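ホーム 研究室 学生プロジェクト 報告書 設備予約 お問い合わせ

双腕受け渡し作業における保護停止とトルク喪失の調査報告
7/5/26 文責:双腕受け渡し班

概要

本報告は、小型双腕ロボットBandleyによる部品受け渡し作業で発生した停止事象について、再現条件、原因の切り分け、対策および残った問題をまとめたものである。作業は、渡し側の腕が青色の小部品を机上で把持し、右腕のグリッパの前まで運び、右腕が受け取って所定位置に置くというものである。基準条件で100回の受け渡しを行ったところ、6回が途中で停止した。そのうち2回では、停止と同時に渡し側の腕の全関節が保持トルクを失い、腕が自重で下がった。人身への被害および周辺設備の損傷はない。

当初は把持力の設定過大による過電流を疑ったが、記録の解析と追加試験の結果、渡し側手首へ至るケーブルのコネクタ部における瞬断が主因と判断した。また、瞬断そのものは短時間であるにもかかわらず腕が下がった理由は、制御ソフトウェアClilleoの通信異常時の既定動作にあった。前者は電気・機械側、後者はソフトウェア側の問題であり、対策も別々に行った。

装置構成

腕はいずれも黒色のサーボモータとブラケットを直列に組んだ構造で、先端に平行開閉型のグリッパを備える。各サーボは同一の通信線に数珠つなぎで接続されており、電源線も同じケーブルに含まれる。このため、途中のコネクタで接触不良が起きると、それより先端側のサーボは通信と電源の双方を失う可能性がある。識別番号は根元から順に割り当てており、グリッパ駆動用のサーボが6番となる。

右腕の手首部には小型カメラを取り付け、グリッパの指の間から対象物を見る配置とした。カメラ画像は受け取り位置の補正に用いるほか、停止前後の記録としても保存する。画像の時刻と関節角の時刻はClilleo側の時計に統一した。ただし画像には転送遅延があるため、事象の前後関係を判定する際は関節側の記録を優先した。

作業台は木製の天板をもち、受け渡し位置は天板の縁に近い。腕の可動範囲の都合で選んだ位置であるが、縁の外側は床まで空いており、部品を放すと天板で受けられない場合がある。計画段階の危険源の洗い出しでは、この点を「部品の落下」としてのみ記載し、腕そのものの下降と組み合わせた評価を行っていなかった。後述のとおり、これは評価の漏れである。

受け渡しの手順

動作は接近、把持、搬送、待機、受け取り、解放の順に進む。待機では渡し側が受け渡し位置で静止し、右腕がカメラ画像から部品の位置を求める。受け取りでは右腕が指を閉じ、グリッパの電流値がしきい値を超えた時点で把持成立とみなす。渡し側はその通知を受けてから指を開く。

待機の最短時間は2秒とした。これより短いと、搬送終了時の腕の振れが残り、位置の推定値がばらつく。待機中の渡し側は重力に抗して姿勢を保つだけであり、動作としては最も単純な区間である。停止の多くがこの区間ではなく、その直前の搬送終端に集中していたことが、後の切り分けの手がかりとなった。

事象の記録

停止はすべて渡し側の腕で起きた。右腕側で先に異常が記録された例はない。停止時にClilleoが出した表示は「応答なし」と「過負荷」の二種類に分かれ、初期の調査を混乱させた。過負荷の表示がある以上、機械的な干渉か把持力の過大があると考えるのが自然であり、班内でもまずその方向で作業を進めた。

トルクを失った試行では、腕が下がった後、ほぼ3秒で操作者が非常停止を押している。操作者は作業台の縁から離れた位置に立っており、腕には触れていない。下降した腕の指先は天板に接触したが、指およびサーボの歯車に目視で確認できる損傷はなかった。部品は把持されたままであった。グリッパは減速比が大きく、通電が切れても指がすぐには開かないためと推定する。この性質は仕様として保証されたものではなく、保持機能として扱うべきではない。

停止後の復帰は、電源の再投入と原点姿勢への手動移動によった。復帰直後の数回は停止が起こりにくい傾向がみられたが、試行数が少なく、偶然との区別はできない。手動移動の際にケーブルが動かされ、接触状態が一時的に改善した可能性はある。

把持力に関する検討

過電流説を確認するため、渡し側グリッパの電流上限を下げた条件で試験を行った。上限を下げるとグリッパの定常電流は低下したが、停止の頻度に明確な変化はなかった。さらに上限を下げると、搬送中に部品が指の間で回転し、受け取り側の位置推定が成立しなくなった。つまり把持力を下げる余地は小さく、下げても停止は減らない。

次に、部品を持たせずに同じ軌道を動かした。この条件でも停止が発生した。把持の負荷がない状態で停止する以上、把持力を主因とする説明は成り立たない。過負荷の表示については、通信が途切れている間に目標角だけが進み、復帰した瞬間に大きな偏差を詰めようとして電流が跳ね上がったものと解釈した。関節側の記録では、過負荷の判定より前に必ず角度値の更新が止まっている区間があり、この解釈と矛盾しない。

この段階で把持力に関する試験を打ち切った。振り返ると、空荷での試験を最初に行うべきであった。部品の有無を変えるだけの試験は準備を要さず、切り分けの効果が大きい。電流上限の調整に費やした時間の大半は、この順序の誤りによる。

配線の検討

角度値の更新が止まる現象は、渡し側手首のサーボおよびその先のグリッパで先に現れていた。根元側のサーボは、同じ時刻に正常な値を返している。数珠つなぎの構成から、異常の位置は手首より根元寄りのコネクタ、または手首サーボの入力側と絞り込める。

受け渡し姿勢での配線を右腕の手首カメラから確認すると、渡し側の黒いケーブルは腕の上部から外側へ輪を描いて張り出し、腕の側面に沿って下の関節へ戻っている。先端に把持した青い部品は斜め下を向き、腕の下部は天板の縁のすぐ内側にある。
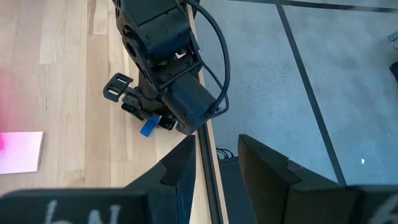 プラナルスカ、2月

配線の再現試験は、プラナルスカの実習棟に装置を置いたまま実施した。腕を受け渡し姿勢で静止させ、ケーブルの輪の部分を絶縁棒で軽く押し、通信の失敗回数を記録した。輪を腕から離す方向に押した場合には失敗が記録されず、腕の側へ押し込む方向では、手首から先の応答が断続的に失われた。輪の形そのものに異常があるのではなく、余長がコネクタを斜めに引く力として働く条件で接触が不安定になると考えられる。

コネクタを抜いて確認したところ、外装の爪は正常に掛かっていたが、端子の一部がわずかに後退していた。組立時に挿入が不完全であったのか、使用中に引かれて後退したのかは判別できない。組立記録には各コネクタの挿入確認欄がなく、作業者の記憶以外に情報が残っていなかった。

静止状態でケーブルに触れなければ、通信の失敗は起きなかった。搬送終端に停止が集中した理由は、減速時に手首が向きを変え、余長の張力が最も大きくなるためと説明できる。軌道の記録から手首関節の角度を取り出すと、停止時の角度は狭い範囲にまとまっていた。途中の経路を変えても同じ角度を通れば停止し、その角度を避けた経路では停止しなかった。

電源側の影響も確認した。電源の容量不足で電圧が低下していれば、同様に応答が失われる。しかし電圧低下が原因であれば、根元側を含む複数のサーボに影響が出るはずである。電源の出力端で測定した電圧には、停止時に対応する落ち込みがなかった。測定器の記録間隔より短い低下は否定できないが、手首角度との対応が明瞭であるため、主因からは除外した。

ソフトウェアの検討

瞬断が起きても、残りの関節が姿勢を保っていれば腕全体は下がらない。にもかかわらず、2回の試行では根元側の関節まで保持トルクを失った。この差を調べるため、Clilleoの異常処理を読み直した。

Clilleoでは、ある識別番号のサーボが応答しない場合、再送を行い、それでも応答がなければ異常とみなす。異常処理の既定動作は、同じ通信線に属する全サーボへのトルク解除である。過負荷を検出した場合は経路が異なり、全関節を現在角で保持して停止する。つまり、瞬断の後に応答が復帰して過負荷の判定に至った試行では腕が止まり、再送がすべて失敗した試行では腕が下がる。同じ接触不良が、途切れていた時間の長さによって別の結果を生んでいた。

応答なしの表示が出た試行のうち、腕が下がらずに済んだものもある。これは再送の途中で軌道生成側が時間切れを検出し、先に保持停止へ移ったことによる。処理の先後は計算機の負荷に左右され、設計上保証された順序ではない。安全に関わる結果がこの順序に依存していたことは、瞬断そのものより重い問題と考える。

トルク解除が既定となっている理由は、配布文書に明記されていない。机上の軽量な腕で、挟み込みからの解放を優先した設計と推測されるが、本作業の姿勢では腕が天板または縁の外側へ下がる。右腕のグリッパもその下方近くに位置するため、腕どうしの衝突も起こりうる。解除と保持のどちらが安全かは姿勢と作業内容によって変わり、既定値をそのまま使う前に確認すべきであった。

対策

配線については、後退した端子を含むケーブルを交換し、コネクタの根元に引張り止めを追加した。余長は腕の側面に沿わせ、手首の全可動範囲で輪がコネクタ側へ押されないことを手で動かして確認した。結束は関節をまたがない位置に限った。固定を強くしすぎると別の箇所で曲げが集中するため、輪を完全になくす処理は採らなかった。

ソフトウェアについては、通信異常時の動作を段階的なものに改めた。応答しないサーボがある場合、まず応答のある関節を現在角で保持し、軌道の更新を止める。続いて右腕を退避させず、その場で停止させる。トルクの解除は操作者の明示的な操作によってのみ行う。右腕を自動で退避させる案も検討したが、渡し側の状態が不明なまま別の腕を動かすことになるため採用しなかった。

通信が復帰した場合も、自動では動作を再開しない。復帰時に目標角を現在角で上書きし、偏差による急な動きを防ぐ。この処理により、過負荷の表示が瞬断の結果として現れることもなくなる。表示の文言も分け、最初に検出した異常を上段に残す形とした。

運用面では、通電中に腕の下方および縁の外側へ手を入れないこと、部品を床に落とした場合は非常停止を押してから拾うことを手順書に加えた。非常停止は駆動電源を遮断するため、押した時点で腕が下がりうる。この点を知らずに腕の下へ手を入れることが最も危険であり、手順書では停止後に腕が下がりきったことを確認する項目を先に置いた。

対策後の確認

対策後、基準条件と同じ軌道で再度100回の受け渡しを行った。停止は発生せず、角度値の更新が途切れた区間も記録されなかった。ただし、配線と異常処理を同時に変更した状態での結果であり、この試験だけでは各対策の寄与を分離できない。

異常処理については、別に模擬試験を行った。渡し側を低い姿勢に置き、先端の下に緩衝材を敷いた上で、手首サーボの通信を意図的に遮断した。遮断を3回実施し、いずれも根元側の関節は角度を保持した。手首から先は電源も失うため、手首自体はわずかに下がる。この下降は保持停止では防げず、先端部の姿勢が変わることを前提に周辺の余裕を決める必要がある。

非常停止時の下降については、機械的な対策を行っていない。ばねによる重力補償を検討したが、取り付けに必要な穴が標準のブラケットになく、期間内の製作は見送った。

残った問題

第一に、コネクタの寿命が不明である。引張り止めの追加により端子への力は減ったと考えるが、繰り返し動作による劣化は今回の試行数では評価できない。日常点検として、運転開始前に手首を全範囲で動かし、通信失敗の計数が増えないことを確認することにした。

第二に、受け渡し位置が縁に近いことは変わっていない。天板の内側へ移すと右腕の肘が対向する腕の可動範囲に入り、干渉判定の見直しが必要になる。縁の外側に受け網を設ける案は、床側の機器および配線との位置関係を整理した後に判断する。

第三に、カメラ画像を異常検出に使っていない。手首カメラには渡し側の指先とケーブルの一部が映るため、静止すべき区間で指先が動いたことを検出できる見込みがある。一方、右腕が動けば視野全体が動き、単純な差分では判定できない。Ambrosio実習室で行った予備的な処理では、右腕の静止中に限れば使える程度の結果であった。

第四に、保持停止を長く続けた場合の発熱を測っていない。操作者が気付かないまま保持が続くと、サーボ自身の温度保護が働き、結局トルクを失う可能性がある。警報音の追加と、時間を置いて低い姿勢へ移す処理のどちらを採るかは未定である。応答しない関節を含む腕を動かす処理になるため、後者には別の危険源評価が要る。

引き継ぎ事項

交換前のケーブルは、タグを付けてAmbrosio実習室の部品棚に保管している。端子の後退量を測る場合は、再挿入する前に測定すること。再挿入すると状態が変わる。停止時の関節記録とカメラ画像は同じ階層に保存してあるが、ファイルの作成時刻には転送遅延が含まれるため、照合には記録内部の時刻を用いる。

Clilleoを更新すると、異常処理の設定が既定値に戻る。更新後は必ず設定ファイルを比較し、通信遮断の模擬試験を低い姿勢で実施してから受け渡し作業に戻すこと。組立記録にはコネクタの挿入確認欄を追加したので、ケーブルを外した場合は部位と作業内容を記入する。

お問い合わせ:Ambrosio実習室 学生プロジェクト窓口 | © 双腕受け渡し班 | ページの先頭へ戻る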